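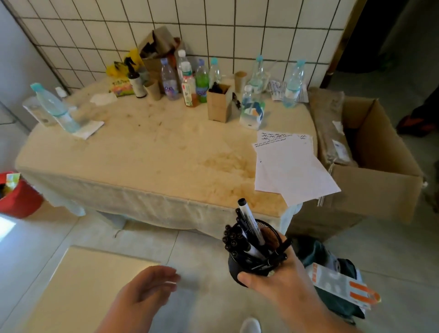
Posted by Nayeli Pacheco in Home stuff, February
8 comments

Right, quick one before I have to go out. The pen sort. I do it every year when the light is rubbish and I can't face the cupboard under the stairs, so pens it is.

I blame my mum. She kept every pen she ever owned in a Cameo biscuit tin, dead ones included, and you'd go through the lot trying to write down a phone number. Swore I'd never. Then I counted what was in my own kitchen drawer last spring and stopped at 100. Not all markers, but a lot of markers. I buy them for freezer labels, then lose them, then buy more.

So the rule now is one pot. If it doesn't fit in the pot it goes to the Badawi playgroup down the road, or in the bin if it's had it. Method is very boring. Tip the lot out, get a sheet of paper, try each one, decide, next. Kettle on first. Radio on, something talky.
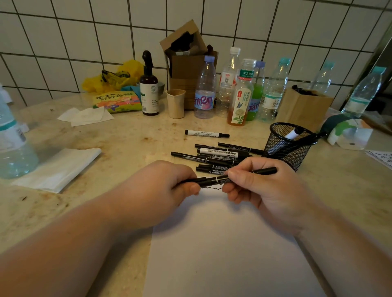 Scribble test, then. I used to write my name with each one and it took forever, plus you end up with a page that looks like you're practising for fame. A squiggle does the job. Short and wavy, near the top of the sheet so there's room for the rest, and do it on paper you don't need (I once tested a whole batch on the back of the Vista boiler guarantee, still annoyed). Twin tip ones are a pain as you have to try both ends. I forget the second end about half the time and then find out in December when I'm doing parcels.

Things I've learned, no order:

Whiteboard markers and permanent markers must not live together. They look the same from the top. I have written a shopping list on the Drondeo board in permanent and it is still there, faintly. Eggs, bleach, candles.

Caps on till they click. Then push again.

Scratchy is not the same as dead. Leave it tip down overnight and try it again at breakfast. Sometimes they come back, sometimes they dont.

Don't keep a faint one "for rough". There is no rough. You'll pick it up every single time.

Fine tips for jars, fat ones for boxes. I will keep more fine ones than I need, I know this about myself.
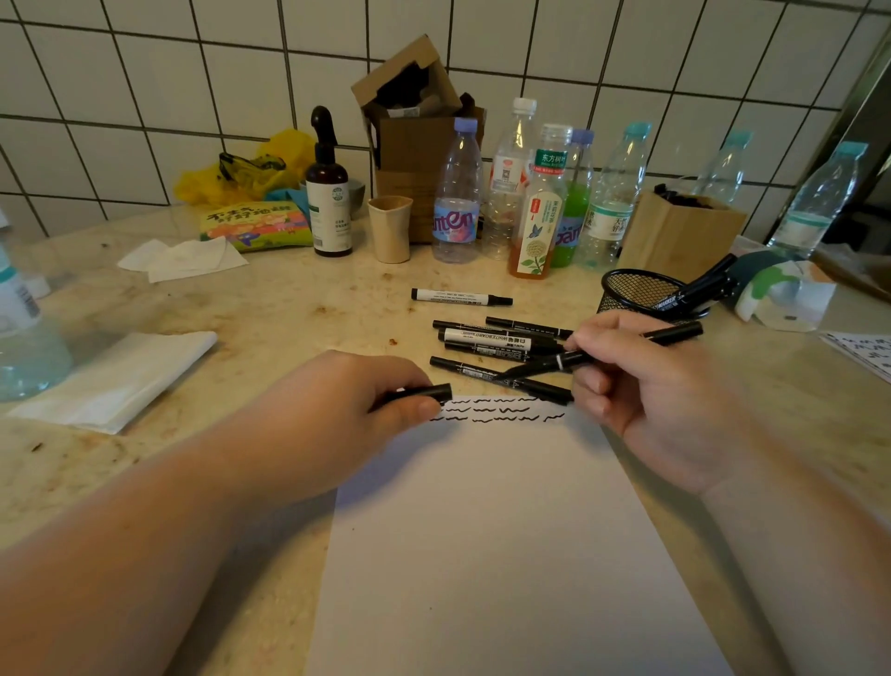

And if you've got kids helping, let them do the squiggles and you do the deciding, otherwise everything gets kept. My niece did 33 in one go last year and wouldn't let me throw out a single one, she said they were "resting". We had words.

Mesh pot is good by the way, I had a china one before and the bottom filled up with fluff and staples and one very old raisin. With mesh you can just bang it over the sink.

Next is the string drawer, which I'm not ready to talk about. Also somebody asked in the comments where I get my freezer labels, its the plain ones on a roll, 810 to a roll, will last me until I die. I'll dig out teh name of the shop when I'm back.

Got to run, bus at ten past.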